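Stories > Short Fiction > The Moswood Bowls

8/2/25 | 14 comments | 72 shares

We use cookies to remember your preferences. Accept / Manage

The Moswood Bowls

Fiachra Lynch wanted four hundred dollars for the bowls, and he wanted it before I had seen them.

"They're Moswood," he said on the phone, as if that settled it.

I had been buying estate leftovers in Monley long enough to know what a name is worth when it comes from the man holding the goods. I told him I'd look. He told me somebody else was coming at noon. Somebody else is always coming at noon.

The house was up past Fahy, at the end of a road the county had given up on. His aunt had died in the spring and left him the place and everything in it, which he described to me from the porch as "a lifetime of collecting." I have heard that one, too. Usually it means jelly jars.

He had cleared the big front room except for a long white table, polished so hard I could see my own chin in it. I don't trust a table like that. People put a shine under things for the same reason butchers put parsley around a steak.

"She played a game with them," Lynch said. "Every July. The whole family."

"What kind of game?"

"You roll the ball in among the bowls, and whichever one it stops against, that's your year."

I asked him what he meant by my year. He looked a little embarrassed, and I liked him better for it.

"The big one means you stay put. The patterned one is money. The white one, you go away someplace."

"And if it rolls off on the floor?"

"You go again."

That seemed like a weak spot in the system, and I said so. If you can go again, I told him, you can keep going until you get the money. He said his aunt never allowed more than one extra turn. I wrote *no documentation* in my notebook and underlined it.

Still, I looked. The big bowl was nice in the way a plaster wall is nice, a dusty pinkish mauve with no gloss on it at all. I checked it for a mark. I'm not going to say what I found, because I have since been told I was wrong about it by a person who charges for her opinion. The others I would have passed over at a church sale.

"Did it ever come true?" I said.

"Colm got the white one in his last year of school and moved to Flerkent."

"Doesn't everybody's cousin move to Flerkent?"

"He's not my cousin," Lynch said. "He married in."

So Colm Ó Súilleabháin, who had married in, had gone to live sixty miles away, where there were jobs. I have seen stronger evidence for sea serpents.

Lynch wouldn't let it go. He brought out the ball, which was a pale pink thing any kid might own, with a dark smear across it that could have been printing once. I asked if the ball was Moswood as well. He didn't laugh. 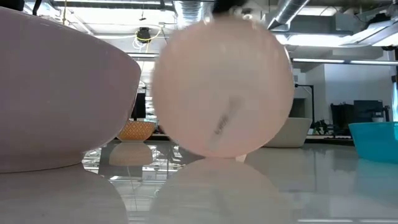 One Extra Turn

I didn't ask for a turn. I want that on the record. Lynch said I might as well, seeing as I had driven all that way, and I said all right, mainly to get to the part where we talked about the price.

The ball went wide of everything, dropped off the far side of the table, and ran under the radiator.

"You go again," said Lynch.

I got down on my knees and fetched it. I'm a grown woman with a business license. I rolled it a second time, harder than I needed to, and it knocked against the big mauve bowl and sat there.

"Stay put," he said.

"That one's the size of a washtub," I said. "What else is it going to hit?"

He allowed that most of the family had stayed put.

I offered him a hundred and he said a thousand, which was going in the wrong direction, and I pointed that out. He said the price was four hundred for people who didn't play. For people who had played it was different, because now the bowls knew me. I closed my notebook.

Noon came while we were arguing on the porch. No other buyer showed up, and neither of us mentioned it.

I left without the bowls. The truck started on the first try, ran fine as far as the bottom of the hill, and quit beside his mailbox. It was a fuel pump. It had been making a noise since May, and I can show anybody the estimate from the garage.

Lynch walked down with two cups of coffee. He didn't say one word about it, and I thought that was pretty low of him.

"How long for the tow?" he asked.

"They said tomorrow."

He nodded and looked up at the house. Then he asked me if I ate fish.

Get a new story every month. Enter your email to join our newsletter.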